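Checklist de segurança da célula – versão comentada
Projeto Stanov, turma da tarde
Última revisão: outubro

Gente, refiz a lista do semestre passado porque a antiga tinha item repetido e ninguém lia até o fim (nem eu, confesso!). Agora cada item vem com meu comentário. Quem abre a sessão preenche, quem fecha confere de novo.

ANTES DE ENERGIZAR

1. Botão de emergência do armário testado e rearmado – OK
Testei duas vezes. O botão está meio duro, mas trava direitinho.

2. Emergência dos pendants testada, um de cada vez – OK
Um de cada vez mesmo! Na terça vi dupla testando só o que estava na mão e marcando os dois.

3. Cabelo preso, sem crachá pendurado, sem manga solta – OK
O crachá é sempre o que esquecem. Deixem na mochila.

4. Área marcada livre de pessoas e mochilas – OK com ressalva
Tirei três mochilas de lá antes de começar. Três!

5. Velocidade manual limitada a 200 mm/s – OK
O limite do nosso regulamento interno é esse e não se discute, nem na véspera da apresentação.

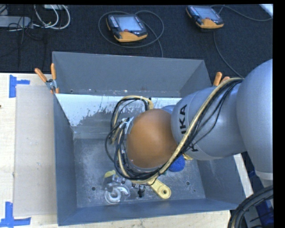 6. Mangueira e cabos do braço – PENDENTE
O exercício deste mês é pegar peça misturada dentro da caixa, e isso obriga o punho a girar bem mais do que no exercício de empilhar. Por isso pedi para o Rizwan Warraich rodar o programa 19 a passo enquanto eu só olhava o caminho dos cabos. Continuo não gostando das voltas do lado esquerdo da cúpula laranja: elas se abrem por cima da caixa, e tem uns fios pretos finos pendurados longe da mangueira bege. Quero mais abraçadeiras ali antes de liberar o automático – o pacote de 100 que veio da Grulance está na segunda gaveta, podem usar à vontade.

7. Fixação da caixa – OK
Puxar com a mão, de leve, dos dois lados. Se mexer, solta o grampo e prende de novo. Já perdemos uma tarde inteira de calibração por causa de caixa que andou um tiquinho.

8. Peças do exercício conferidas – OK
Só entra peça do kit Flerkonard. Nada de borracha, tampinha de caneta ou chaveiro para "ver se ele pega" (eu sei quem foi).

9. Cabos dos pendants no chão – ATENÇÃO
Ninguém passa por cima de cabo carregando notebook. Dê a volta, são cinco passos a mais. Já pedi canaleta de piso, pedido 564, sem resposta até agora.

DURANTE

10. Uma pessoa no pendant, uma pessoa só observando – OK
Quem observa não mexe no celular. É chato, eu sei, mas é metade da nota de segurança.

11. Mão dentro da caixa só com o robô parado e os acionamentos desligados – OK

AO TERMINAR

12. Braço na posição de descanso, programa salvo na pasta Mirani
Não salvem na área de trabalho, pelo amor de Deus.

13. Ferramentas contadas e armário fechado

Situação geral: liberado só em modo manual até resolver o item 6. Se alguém puder ficar depois da aula para me ajudar com as abraçadeiras, me avise no grupo!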